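Werkivix – About us

Who we are

Werkivix is a small test shop for robot grippers, arms, cameras and controllers. Two rooms in Arboleda, upstairs from a tile store. You send us the hardware, or we buy it, and we run it against whatever you're using now. Then you get a report with the bad grips left in.

Started by Su-bin Ok after years of picking grippers from catalogs and getting it wrong. First bench was a door on trestles. Still have the door.

What we do

Side-by-side trials mostly. Same objects, same floor, same lighting, two tools. A full comparison is 2000 grasps per tool, logged and filmed. Short trials are 20 grasps per object, good enough to rule something out before you spend money on it.

We look at finger pads, jaw shape, camera placement, controller lag. Wide lens or narrow. Soft pads or hard. Markers on the jaws or on the wrist. We don't sell hardware and don't take commission on it, please stop asking.

Hand-held first, arm second. A person holding the gripper finds the dumb problems faster than an arm will – pads too short, body blocks the camera, jaw wont open past the thing you want. Once it's OK in the hand it goes on the arm and we start over with the numbers.
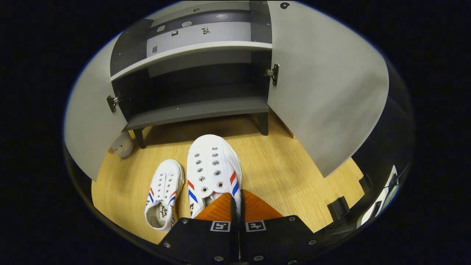 Page last changed: 25 April 2023

Household stuff is most of our work now. Shoes, cabinets, doors, shelves. Canvas sneakers are a favorite because the fabric gives when you pinch it, and picking one up by the rear opening is a differnt job from picking it up across the middle. The orange wedge pads are on the current hand-held. Fitting a pad is two screws and a wipe down.

Who we work with

Gidgate – controllers, long running. We test each firmware before it ships and send back a list. Sometimes a long list.

Plarano – tidy-up robot for apartments. We did the pad comparison and the camera height tests, arm trials are next.

Also a few university labs and people building things in garages. Same rates, same report.

Sending us something

Write first so there's bench space. Put the power supply in the box – and the mounting plate, with the bolts. Tell us what you use today and what annoys you about it. Pickup or courier both fine.

Booked through summer, next open slots are in September. Short trials can sometimes squeeze in sooner, ask Su-bin.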